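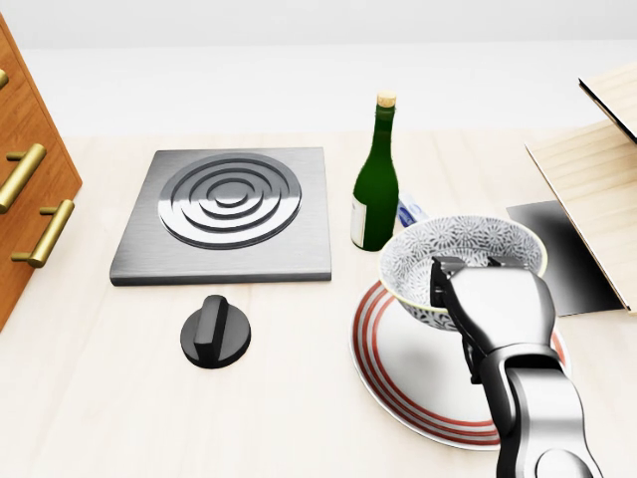
Workshop tips: getting a retro going when everyone's tired

Quick ones this time, typing between sessions. For anyone who runs team workshops and has forty things on the go. Pinch what you like.

Before they come in

Pens first. Throw out every dead one the night before, all of them, don't put them back in the tin. Lærke Skov tests hers on the back of an old agenda and bins as she goes.

Peel sticky notes sideways, from the left, not up from the bottom. They stay flat on the wall. Curly notes drop off by lunch and then you've lost the order.

Painted brick: notes won't hold. Brown paper roll, masking tape along the top, stick on that. Rolls up after and goes under your arm.

Chairs in a horseshoe, tables pushed back. If the tables are fixed, get people standing for the first bit at least.

Timings

300 seconds of silent writing. Sounds mean, is plenty. Set the timer where they can all see it, then shut up. I still talk through mine, terrible habit.

Check-in question, one word each, no explaining. Go round the other way next time so the same poor soul doesnt start.

Break at the half, even a short one. Kettle on beforehand.

When it stalls

Ask for the smallest annoyance of the month. Not the biggest. At Lauritsen the big-problem question got us a long silence and a cough, the small one filled a wall -- door codes, a printer, who books the room. Two of those got fixed the same afternoon.

Pairs before whole group. Always. The quiet ones have something rehearsed by then.

If one person is doing all the talking, hand them the pen and ask them to scribe. Works on managers too, mostly.

Dot votes: three dots each, all stuck on at once. Taking turns means people copy.

Remote people

One laptop per remote person if you can get them, sat on a chair in the horseshoe. Unnur Nørgaard did this with the Tutska lot and says they spoke up far more than when they were all squashed on the big screen. Read the notes out loud, they can't see your handwriting. Nor can I half the time.

Afterwards

Photograph the wall before anyone touches it. Then again closer, in strips.

One action, one name, one date -- write it up before you leave the room. I once typed up 437 notes from a two day thing for Juvon and I don't beleive anyone opened the file. Now it's the voted ones only, on a single page, sent by teatime.

Keep the leftover dots. A sheet of 200 goes quicker than you'd think.

Next time: icebreakers for more than 30 people, plus Lærke's trick with the string.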